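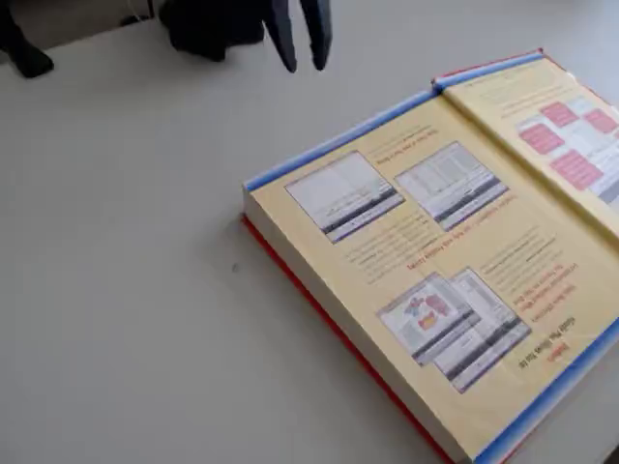

Software manuals in print are written to be consulted, and students in this course will be graded on how well they consult them. Unit 2 concerns the layout of the large illustrated guide and the way its parts direct a reader to a single procedure. Publishers of such books use color as a finding aid. On a yellow page with a light blue border, headings in red and orange stand apart from the small dark body text, and a reader who knows this can pass over the paragraphs until the right heading appears. Screenshots serve a related purpose – they let the reader match the page to the window on the monitor before any text is read.

Before class

Read pages 17 through 65 of the course packet. Bring one printed manual of your own choosing, on any program. The Grendurum Reading Room lends manuals overnight with a student card.

In class

Each pair will locate a procedure three ways: by the table of contents, by the index, and by leafing through the screenshots alone. Record the time taken for each on the worksheet. Do not mark or fold the pages of borrowed books.

Written work

Submit two pages comparing the three methods. State which edition of the program the manual covers and note any window that differs from the current one. A score of 70 is required to pass the unit. Late papers are accepted only with prior approval from the department office.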